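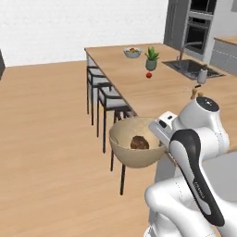

The Thursday of our visit to Cetden began in the lobby with far too much coffee, and I mention it only because Jingyi Jin, who had organized the afternoon, couldn't get us away from the pastry tray until well after two. Once we were upstairs she sat us down at the simulation desks, where her group tries out every gripper in a rendered kitchen long before it gets bolted to anything. I had expected something gray and blocky, and instead there were wood floors, a long island with bar stools, even a potted succulent! The job running when I pulled up a chair had the white arm holding a big beige bowl by its right rim, tilted a little, with one brown lump at the bottom that I took for a bread roll and Geert Dijkstra insisted was a potato. We never did settle it.

They were comparing two hands that day, the boxy parallel one from Kolside and a softer three-finger model from Gramitz, each on the same 163 bowl lifts with only the starting positions shuffled. Kolside lost the bowl 8 times and Gramitz 47, mostly on the wide rims, and Geert (who had rather championed the Gramitz) took it very well. Jingyi was careful to say that friction is the part of the simulator she trusts least, so the real hands go on the bench in July.

After that we walked down to see the controllers, and I'm afraid I spent so long asking Wanting Liang about wrist torque limits that I missed the camera demo altogether. Edvin Ljungberg saw it and has promised me his notes. If you are thinking of going, wear comfortable shoes and ask for a seat at the desks by the window.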